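Carnet d'atelier, 9 octobre 2019
Borne Pernach, suite (et pas fin)

Bon, je reprends là où je m'étais arrêté hier soir : le monnayeur.

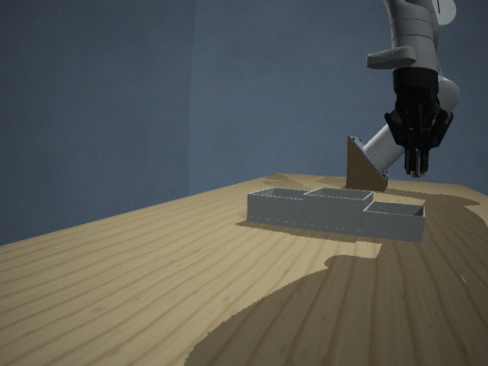 Il avale toujours une pièce sur deux, mais cette fois j'ai trouvé d'où ça vient ! Le petit ressort de rappel accroche contre la tôle quand la porte est fermée. Porte ouverte, tout marche nickel, et c'est pour ça que je tournais en rond depuis juin... J'ai limé le rebord, remonté, et j'ai passé 36 pièces de suite sans un seul rejet. Je refais le test demain à froid avant de crier victoire.

Côté image, l'écran de 19 pouces tient bien. Il reste une légère dérive vers le rouge au bout d'une heure, rien de méchant. Pour le salon d'Urmont ça ira très bien, on le recalera sur place (prendre le tournevis long, pas celui de la caisse bleue, il est tordu).

Les joysticks Wastar, par contre, je suis partagé. Très agréables dans les diagonales, mais le joueur 2 a un jeu latéral qui m'énerve. J'ai échangé les deux, le défaut a suivi le stick, donc pas la peine d'accuser le panel. Si quelqu'un passe au local avant samedi : il y a un modèle neuf dans le tiroir, vous pouvez le monter, le câblage n'a pas bougé.

Et puis j'ai joué, quand même. Wubshet en difficulté normale, jusqu'à 17 vies perdues sur le seul niveau de la mine, je n'ose pas dire combien de crédits. Meilleur score 352, tout le monde peut faire mieux, et je compte sur vous ! Le son sature pendant le boss. Je soupçonne le potard plus que le haut-parleur, un coup de bombe contact et on verra.

À faire :
recoller le T-molding côté gauche
racheter des fusibles
imprimer la fiche des règles pour le tournoi
demander à Urmont s'il y a une rampe, je ne porte pas cette borne dans un escalier une deuxième fois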